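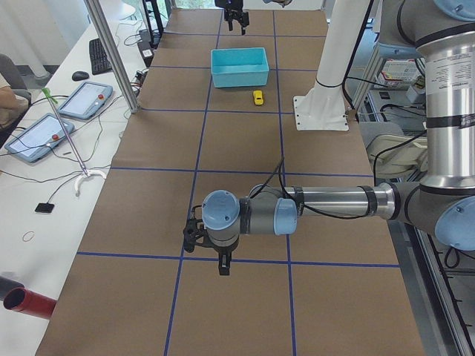 Forum > Haus & Werkstatt > Oberflächen
Thema: Klebeband auf geölter Tischplatte, Rückstände, was jetzt

nordlicht_77
Mi., 5. April

Hallo zusammen,
kurze Frage, muss gleich wieder los. Haben im Esszimmer einen großen Tisch, Esche, geölt. Vor Weihnachten komplett mit Packpapier abgedeckt wegen Plätzchen, Kleister, Kinder usw. Papier an den Kanten mit blauem Band (Gumier, das "14 Tage rückstandsfrei") direkt aufs Holz. Sollte eine Woche drauf bleiben. Blieb bis letztes Wochenende. Ja ich weiß.

Jetzt: Band geht stellenweise gut ab, an der Fensterseite gar nicht. Reißt in Fitzeln, drunter ein klebriger Film. Und wo es abging ist das Holz heller als der Rest.

Was nehm ich? Im Schrank steht noch Clirier Etikettenlöser. Darf der auf geöltes Holz?

Danke schonmal

kantenhobel
Beiträge: 600

Nicht den Clirier! Das Zeug zieht dir das Öl mit raus. Erst Föhn, niedrige Stufe, Band flach abziehen, ganz langsam. Nicht nach oben. Rest vom Film mit dem Finger abrubbeln, geht besser als man meint.

Die hellen Stellen sind kein Schaden, das ist Licht. Esche dunkelt nach, unterm Band eben nicht. Gibt sich.

malfix
Also Clirier auf Öl hab ich selbst schon gemacht, null Problem. Auf einen Lappen, nicht direkt drauf, 9 Minuten warten, abwischen, mit Wasser nach. Danach halt nachölen. Muss man ja eh jedes Jahr.

Föhn find ich riskanter. Wärme macht den Kleber weich und der zieht dann in die Poren. Bei Esche mit der groben Maserung viel Spaß.

kantenhobel
Der Kleber IST in den Poren, nach vier Monaten Südfenster. Schlimmer wirds durch lauwarm nicht. Reden ja nicht von Heißluftpistole.

"Danach halt nachölen" ist genau der Punkt. Dann hat er erst Kleberflecken, dann Lösemittelflecken, dann Ölflecken. Viel Freude.

malfix
Ich hab keine Flecken. Tisch steht hier.

wollmaus
Butter. Im Ernst. Oder Sonnenblumenöl, was halt da ist. Drauf, über Nacht, morgens mit Küchenrolle ab. Hab so schon Preisaufkleber von allem möglichen runter bekommen, Brettchen, Rahmen, Holzstühle vom Flohmarkt. Stinkt nicht und kostet nix.

kantenhobel
Butter auf nem Esstisch wird ranzig. Sonnenblumenöl härtet nicht aus, bleibt schmierig und sammelt Staub. Wenn Öl dann wenigstens das Pflegeöl was eh auf dem Tisch ist. Womit ist der denn behandelt?

nordlicht_77
Wow ging schnell. Also: Tisch ist von Skeltano, die haben damals ne Dose Hartöl mitgegeben, Vrettos, "natur matt". Dose ist noch da, halb voll, hat aber ne Haut oben drauf. Kann man die noch nehmen?

Föhn hab ich grad an einer Ecke probiert. Klappt so mittel. Band kommt am Stück wenn ich wirklich gaaanz langsam mache, aber Film bleibt trotzdem.

dielenkind
Haut abheben, Rest durch einen alten Strumpf gießen, fertig. Mach ich seit Jahren so. Wenns unten drunter schon zäh wie Honig ist dann weg damit.

Und bitte den Lappen danach nicht zusammengeknüllt in den Müll!! Ölgetränkte Lappen können sich selbst entzünden, flach draußen trocknen lassen oder nass machen und in ein Glas mit Deckel. Schreib ich in jeden Thread, sorry, muss sein.

kantenhobel
+1 Lappen

papiertiger
Mal grundsätzlich, warum überhaupt Band aufs Holz? Packpapier lang genug abschneiden, um die Kante nach unten schlagen, Band nur an die Unterseite. Oder Papier auf Papier kleben und das Ganze wie eine Banderole rum. Hält bombenfest und der Tisch sieht keinen Kleber. Ich nehm ne Rolle mit 147 cm Breite, die hängt bei jedem normalen Tisch schon links und rechts über.

malfix
Hilft ihm jetzt ja ungemein.

papiertiger
Hilft dem nächsten der hier liest. Wofür ist ein Forum da.

wollmaus
147 cm breit? Wo kriegt man das? Bei uns im Baumarkt nur die schmalen Rollen, da muss ich immer stückeln und dann rutscht alles auseinander und die Kinder pulen an der Naht.

papiertiger
Verpackungshandel, kein Baumarkt. Ist dann aber gleich ne Rolle mit 400 Metern, die kriegst du in diesem Leben nicht leer. Wir haben mit den Nachbarn geteilt. Dicke Qualität nehmen, das dünne wellt sich sobald einer Wasserfarbe verkleckert.

hausnummer3b
Also ich versteh den Aufwand nicht. Wachstuch. Drauf, runter, abwischen, fertig. Packpapier ist doch nur Müll produzieren.

papiertiger
Auf Wachstuch kannst du nicht malen, nix anzeichnen, Heißkleber frisst sich rein und wenns weich wird klebt es dir auf der geölten Platte fest. Hatte ich. Weichmacher. Den Abdruck vom Gewebe sieht man heute noch.

hausnummer3b
Gibt auch welches mit Vlies drunter.

papiertiger
Das hatte Vlies.

hausnummer3b
Dann wars billiges.

werkbank_west
Leute, der Mann (die Frau?) hat Kleber auf Esche.

Meine Reihenfolge, hab beruflich öfter damit zu tun:
Band warm abziehen, siehe oben. Film mit weißem Radiergummi. Einfach ein normaler weißer aus der Schule, der bunte färbt. Rollt den Kleber zu Würstchen zusammen. Dauert aber zieht kein Öl raus. Was dann noch klebt mit Terpentinersatz auf Baumwolllappen, immer mit der Faser, nur kurz, Fenster auf. Trocknen lassen bis nix mehr riecht. Schleifvlies weiß oder feines 400er Papier, nur einmal drüber, mit der Faser. Dann Öl hauchdünn auf die GANZE Platte, Überschuss nach ner Viertelstunde runter.

Nicht nur die Stelle ölen. Sieht man immer.

kantenhobel
Radiergummi ist gut, hätt ich auch drauf kommen können.
400er würd ich aber lassen, damit polierst du die Stelle und sie nimmt weniger Öl auf als drumrum. Max 240.

werkbank_west
Kommt aufs Öl an. Bei Hartöl wie Vrettos steht auf der Dose meist was zum Endschliff. Da draufgucken und gut. Ich mach 400 weil ich nur anrauen will, kein Abtrag.

malfix
Und Terpentinersatz zieht kein Öl raus, aber mein Clirier schon, alles klar

werkbank_west
Zieht auch etwas. Deshalb kurz und deshalb der Radiergummi vorher. Im Etikettenlöser ist je nach Sorte noch Orangenöl oder sonstwas drin, das riecht man dann beim Essen wochenlang. Wenn du mit deinem zufrieden bist, prima.

malfix
Bin ich.

nordlicht_77
So, Zwischenstand. Radiergummi!!! Halbe Längsseite ist durch, kleberfrei, Finger tun weh. Kinder haben ihre Federmäppchen geplündert, machen mit, noch. Es ist ein unfassbarer Haufen Krümel, Staubsauger mag die nicht, besser mit Bürste abfegen.

Auf der Dose steht: Zwischenschliff 240. Also nehm ich 240, kantenhobel darf sich freuen.

Die hellen Streifen seh ich jetzt aber erst richtig. Sieht aus wie ein Fußballfeld. Geht das wirklich weg?

kantenhobel
Ich freu mich.
Geht weg. Tisch frei lassen, keine Decke, kein Läufer, keine Obstschale immer auf derselben Stelle. Ein Sommer.

dielenkind
Bei uns nach dem Teppich im Wohnzimmer hats eher anderthalb Jahre gedauert (Eiche, Nordseite). Man gewöhnt sich. Irgendwann guckt man hin und findet die Kante nicht mehr.

wollmaus
Darf ich mal reingrätschen, welches Band nehmt ihr denn überhaupt wenns doch mal auf Holz muss? Das beige Krepp ist ja noch schlimmer oder?

werkbank_west
Beiges Krepp auf geölt: ein Tag, länger nie. Blau ist ok, aber die Tage auf der Packung gelten für Lack und drinnen ohne Sonne, steht klein hinten drauf. Das gelbe/lila für empfindliche Untergründe hält auf Öl oft gar nicht erst, da löst sich alles sobald einer den Ellbogen draufstützt.
Generell auf frischem Öl gar nix kleben, paar Wochen warten.

hausnummer3b
Wachstuch braucht kein Band.

papiertiger
Gehts noch

malfix
Gumier hab ich mal ein halbes Jahr an nem lackierten Fensterrahmen vergessen, ging ab wie nix. Also am Band liegts nicht, das Öl ist der Haken. Öl weicht den Kleber an und dann backt das zusammen.

kantenhobel
Da sind wir uns mal einig.

nordlicht_77
Letzter Stand von mir: alles runter, Terpentinersatz nur an der Fensterseite gebraucht (Ecke hinten war echt hartnäckig). 240 drüber, gesaugt, feucht gewischt, trocknen lassen, gestern Abend geölt. Strumpf-Trick mit der alten Dose hat geklappt, waren aber Bröckchen drin, beim nächsten mal feinerer Strumpf. Lappen hängt auf der Wäscheleine dielenkind ;)

Fühlt sich super an. Streifen sieht man noch, bei Abendlicht weniger. Wie lang darf da jetzt nix drauf? Auf der Dose ist genau die Stelle vollgekleckert.

werkbank_west
Trocken nach einem Tag, belastbar nach einer Woche. Essen mit Untersetzer geht früher. Keine heißen Töpfe, kein Rotwein stehen lassen. Und nix drauflegen was flach aufliegt, Zeitung, Packpapier, Set. Drückt sich ab.

wollmaus
Am Wochenende ist Kindergeburtstag oder so, da kommt garantiert wieder Papier drauf :D

nordlicht_77
Ostereier. Machen wir auf dem Fußboden.

papiertiger
Boden auch geölt?

nordlicht_77
... ja. Welche Breite hatte deine Rolle nochmal

hausnummer3b
Wachst

Moderation
Reicht jetzt mit Wachstuch. Thema bleibt offen falls noch jemand was zum Öl hat.

flurfunk_eg
Häng mich mal dran, gleiches Problem aber doppelseitiges Band unterm Läufer, Treppe Buche, Lack oder Öl weiß ich nicht, Mietwohnung. Wassertropfen drauf perlt ab. Heißt das Lack?

kantenhobel
Kann beides sein, frisch geölt perlt auch. Tropfen 10 Minuten liegen lassen, wirds drunter dunkel dann Öl. Und bei Mietwohnung erst Vermieter fragen bevor du da mit Lösemittel rangehst.

malfix
Oder an der untersten Stufe hinten in der Ecke testen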